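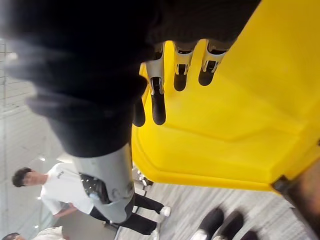

# Yagi: wrist-camera clips of a hand that let go, or didn't

Last updated: July

Filed under: Datasets / Manipulation / Faults and Near Misses

Yagi is a set of 500 short clips of a robot hand dealing badly with bins, lids and crates. We set out to record a tidy grasping dataset. The tidy part is called Bisach and has its own card. Yagi is what was left over, and it gets more downloads.

## What went wrong

The hand wears a cloth sleeve, which keeps grit out of the knuckles. During a lid session the sleeve slid forward and bunched up over the base of the fingers. Sokik, our grip monitor, compares finger current with finger position. A fold of fabric jammed in a joint gave it plenty of current and very little motion, and Sokik read this as an excellent grip.

The arm lifted. The lid stayed up for a moment out of what I can only call politeness, then landed flat on the floor. It was a loud afternoon. The only injury was to the lid, which now has a corner nobody wants to discuss in front of the purchasing department.

The stop button worked. It was also on the far side of the bin, so we got to it after the lid did.

## Contents

- `clips/` wrist video, one file per attempt
- `joints/` finger positions and motor current
- `labels.csv` outcome, fault code, sleeve position
- `notes.txt` typed by whoever was closest to the keyboard; spelling varies

Fault codes run from 1 to 7. Code 2 is the sleeve fault. Code 7 is "other" and should be treated with suspicion. We were tired when we assigned most of them.

## Known problems

Wrist video tilts with the wrist. Floors go diagonal and people stand sideways. We did not rotate anything, so your person detector will have a bad day.

The sleeve often hides the finger bases and sometimes a whole finger. `finger_visible` was filled in by eye.

Joint logs lag the video by 2 frames in older clips. The script `align.py` corrects this. Running it twice corrects it twice.

Dropped loads are badly overrepresented. Please don't quote Yagi as a failure rate for the hand. Femau, who built the wrist mount, have asked us to say this in bold, and we compromised on saying it here.

## Changes since the fault

The sleeve is now strapped at the wrist and checked before every session. Sokik needs to see the fingers close before it will call anything a grip. Feet stay outside the tape while a load is up, and the stop button hangs on a cord, within reach of the person running the arm.

## Use

Free for research and teaching. If you train a grip monitor on this, test it with the sleeve on.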